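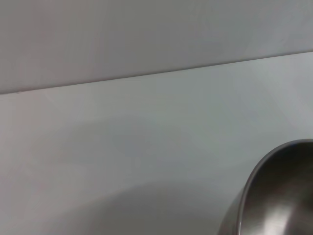
The Norkus sealant kit is sold for the joints that let water in behind kitchen worktops, and I bought it in February after two winters of putting the job off. It comes in a flat box with a tube of silicone, a scraper, a set of shaping tools and a folded instruction sheet in very small type. The joint it is meant for is the ordinary one, a thin dark line where a pale upright surface meets the surface below it. That line looks harmless, but crumbs and water find it, and once the chipboard under a worktop has swollen there is no cheap way back.

I have now used the kit on the kitchen, a bathroom basin and the window board in the back bedroom, so this review covers all three.

The scraper is the best thing in the box. It has a hard plastic blade with one square end and one hooked end, and the hooked end gets under old silicone without marking the surface. On the kitchen run I had most of the old bead out in one evening. The last scraps in the corner by the cooker needed a craft knife, which you have to supply yourself. Garrido sell a similar scraper on its own and it is a little stiffer, but the handle is short and my palm was sore after one side of the basin.

The shaping tools are less good. There are 3 of them, each with a different curve on each corner, and the sheet recommends the smallest for worktops. I found the smallest left too thin a bead, with a gap showing at one end where my wall isn't true. The middle one was right for every joint I did. The largest I have not found a use for.

The silicone itself is white, low in smell and easy to push through the gun. It starts to skin over quickly. The sheet says you can work it for longer than I managed, so I would do a short length at a time and leave the rest of the tube alone until the first part is finished. Put masking tape along both sides of the joint and pull it off straight after shaping. I left mine on over a cup of tea the first time and it took the edge of the bead with it.

Cleaning is where most people will have trouble. The kit has no wipes. A drop of washing-up liquid in water is enough to stop the tool dragging, and you want it mixed and within reach before you open the tube, together with a lot of kitchen roll.

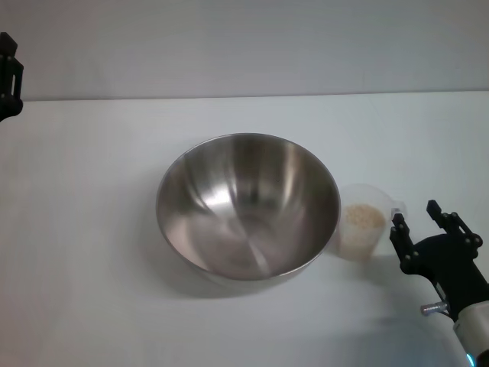

A reader called Skallarora wrote in after I mentioned the kit on the tips page, and disagreed about the soapy water. The complaint was that it gets into the part of the joint you haven't filled yet and stops the silicone sticking there, so it should only ever go on the tool and never on the wall. I think that is fair. My window board has one short length that has already lifted, and I was careless with the water on that one. The reader also prefers a spirit wipe for the tools and says the beads have stayed put for years.

I tried the other way on the basin, wetting only the tool and drying the joint well first. It took longer and the finish was slightly rougher near the tap, but it has held so far. I would do it like that from now on.

The sheet gives a full day before the joint should get wet. I gave the basin longer because the room is cold and has no heating of its own. In the kitchen I stuck to the time given and had no problems, though keeping everyone away from the worktop was a nuisance and I'd plan it for a day when you are eating out.
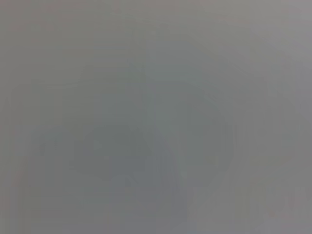

Colour is harder to judge after a few months. The white has stayed white behind the kettle and along the window. Behind the cooker it has gone a touch cream, and scrubbing with a mild cleaner made little difference. I had the same with the Hetden silicone I used before, so I don't hold it against this one. If your cooker stands hard up against the worktop I would buy the clear version.

The kit cost me £21. You can buy the tube and a scraper separately for less, and if you already own shaping tools you should do that. For a first go at the job it saves a trip round the shop, and the scraper will outlast the rest. The cap on the tube is poor and mine had set solid by the time I wanted it again, so have all your joints scraped and dry before you cut the nozzle.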